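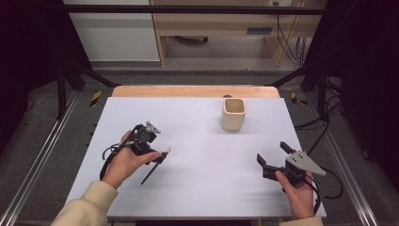
Both grippers at the board, with the square cup

Left gripper keeps reading "closed" when the jaws are open – what am I missing?

Posted by halfturn_hal, 30 October 2018

Hi all! First off, I love this board. I got my whole bench going from old threads here, so thank you!

I run a two-handed setup, one hand-held gripper in each hand, each with its own cable and a metal plate on top for tracking. The job is simple cup work: pick up a squarish ceramic cup, set it down, pick up a spoon, put it in the cup. The grippers log how wide the jaws are, and later a Gruron arm plays the whole thing back.

The fault is on the left one. Every so often the width reading drops to zero and stays there, even with the jaws standing wide open. The raw number should sit at 593 when fully open on mine. It reads 593 all through warm-up, I do a few good picks, then bang, zero. If I unplug it and plug it back in, it comes back as if nothing happened. The right one has never done it once.

Why I care: last week I let a bad take through to playback. The arm believed the jaws were shut, went down for the cup with its own jaws shut, and pushed the thing clean over the side of the table. The cup lived. I hit the stop a good second later than I should have.

Already tried: new firmware, different port on the computer, swapping in the spare battery pack. I have not opened the handle yet. Any ideas? I'm happy to take it apart, I just want to know what I'm looking for before I do.

3 replies

tin_lizard

Ooh, I had this one! Check the cable before you open anything. On mine the cable left the handle and went around the back of my hand in a tight loop, and each time I turned my wrist it tugged on the plug. After a few weeks one of the signal wires had broken inside the jacket. You can't see it from the outside, which is what makes it such a fun one to chase.

Easy test. Put the live reading up on a screen where you can see it, hold the jaws open and still, and slowly bend the cable close to the handle. Up, down, then a gentle twist. If the number jumps to zero, you have your answer in under a minute. Then do the same at the other end by the computer, because I've seen those go as well.

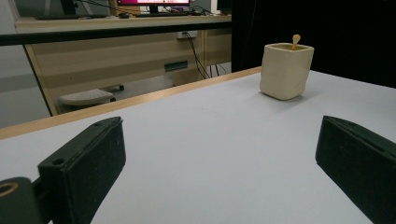
If it does turn out to be the cable, don't just buy the same one again and route it the same way. I switched to the soft Telamgate cable and tied it down to my forearm with a strap so the plug never feels any pull. I've put 2000 picks on it since June without a single dropout, and I was getting one every few takes before that. Best small fix I've ever made on this rig!

One more thing to look at while you have the tool on the bench. There are little screws in the fingers, and if one has worked loose the finger can shift a hair and your fully open number will drift. That gives you a wrong number instead of a zero, so I doubt it's your fault, but it's worth a quarter turn with a driver.

gravel_and_gears

Same thing here, I just reboot it. Works fine

quietmotor

Please don't just reboot it. The broken wire is a good guess and I'd start there too, but the part that worries me is the playback. A zero from a dead sensor and a zero from closed jaws look the same in the log, and your arm has no way to tell them apart. Whatever the cause is this time, another sensor will drop out some day.

Two things I'd add, and they're both quick to do. I promise you'll feel great once they're in.

First, set the range so that a real "closed" is never zero. On my Sheikh handles I shifted the scale so closed reads 30, and anything under that is treated as a fault. The take gets marked bad and it never reaches the arm.

Second, check for jumps. Real fingers can't go from wide open to shut between two samples. I wrote a short script that flags any change that's too fast, then ran it over all my old takes. It flagged number 478, a take I'd watched twice and called good! If you use Drerura for logging, you can put the same check in as a filter and have it beep at you while you're still recording, so you can redo the take right then.

And for playback, start at low speed with one hand on the stop button. I know it's slow. I do the first run of every new batch that way, even the boring ones.

Let us know what the bend test shows. If the reading stays steady the whole way through, then I'd open the handle and look at the connector on the sensor board.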